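Workshop > Notebooks > Bus maintenance > Brakes and doors

Sep 16, 2019

Bus 21 came in again from the Nemden route with the same complaint: the service door closes slowly when the engine is idling, and the driver hears air near the front step. Last time we changed the door seal and adjusted the rod, and the door passed the check. I think now we were looking in the wrong place.

Started with the air system at full pressure, engine off, parking brake on, wheels blocked. Watched the gauge for 30 minutes with the door closed. The pressure went down more than I like. Then I repeated it with the door supply valve shut, and the gauge was nearly steady. So the leak is after the valve, on the door side, and the brake circuits are not part of it. I was glad about this, as the bus must go out for the Skonavbridge school again this week.

Soap water on all fittings under the step cover. No bubbles at the cylinder and none at the hose. At the small elbow behind the control valve there were bubbles, but only when I pushed the line a little to the side. The line touches the bracket there and has a flat place worn into it. With the bus standing still it almost seals, and on the road it probably opens and closes with the vibration.

I cut the line back past the worn part. It was still long enough, but only just. New elbow from the Kwiatkowski order, and I turned it so the line leaves downward and does not meet the bracket. Put a rubber sleeve on the bracket edge too.

After this I did the gauge test again, same 30 minutes, and the drop was inside the limit. Door cycled 200 times with the counter connected – no change in closing speed from the beginning to the end. The sensitive edge was tested at the top, middle and bottom, and the door reversed each time. The emergency release works from inside and outside, and the buzzer sounds.

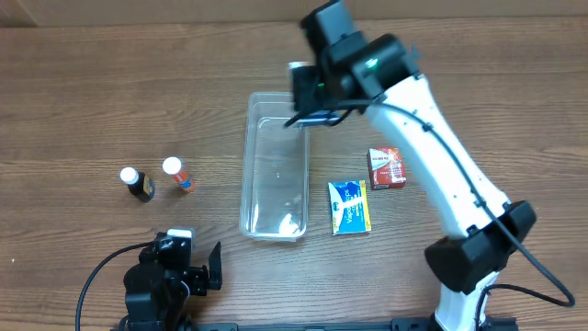 Bus 129 has the same door model from Prurkuvel and the same bracket, so I looked at it also. The line there touches the metal, but the wear is only a light mark. I put a sleeve on it and wrote it on the card for the January inspection.

Still to do: check the other buses with this door. Also the inspection sheet says only "door operation, good or not good". It should have a line for touching air lines under the step, otherwise we will miss this again. I will write a proposal for the sheet when the next two buses are checked.

One question for the colleagues who know this valve better: is it normal that it gives a short second hiss after closing? I heard it on both buses, before and after the repair.

Recent entries
Stop arm on bus 21, slow return
Heater hose routing, rear seats
Emergency exit buzzer, loose connector
Slack adjusters, notes from the spring check
Mirror bracket cracks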